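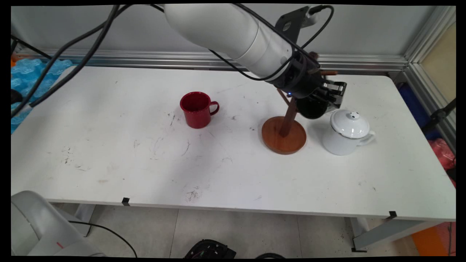

Bevholm Ribbon and Garland Box

I started putting these boxes together because I was sick of buying one roll of ribbon at a time and then running out with a foot of garland still bare. If you've ever finished a mantel in two slightly different shades of cream, you know what I mean! The Bevholm box has enough in it to do a full mantel or a stair rail, and the colors all come from the same dye lot.

What's in the box

4 rolls of wired ribbon, 2.5 inches wide
3 bundles of faux eucalyptus
Green floral wire on a paddle
Clear adhesive hooks (the small kind, good on painted wood)

The ribbon is made for me by Cerier, and I've tried plenty of others. Theirs has a wire edge that you can bend, squash flat, and bend again, and it still holds a loop. I have a bow from my very first roll that's been in and out of the attic every October and it fluffs right back up.

Colors

Oatmeal, Rust, Deep Green and Vellisside Blue. The blue is my favorite, a dusty gray-blue I named after the street where I had my first little shop. It photographs brighter than it is, so please order a swatch if you're matching curtains (swatches ship free).

How I use mine

I wire the eucalyptus end to end first, lay it along the mantel, and fuss with it until it hangs the way I like. Ribbon goes on last. I tuck it in and out every hand's width or so and let the tails run long, then trim them once I've stepped back across the room for a look.
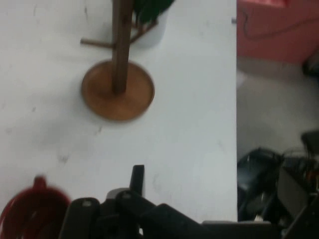

If you're doing a stair rail, start at the top and work down, and keep the hooks on the underside of the rail. You'll want a second box for anything with a landing.

Good to know

Indoor use only, please. The eucalyptus fades in full sun, and the hooks let go in the cold. Wipe the leaves with a dry cloth and store everything loosely rolled.

Updated April 27, 2018: Rust is back in stock! I have 161 boxes of it. Shetty storage bags now fit this set too, and you can add one at checkout.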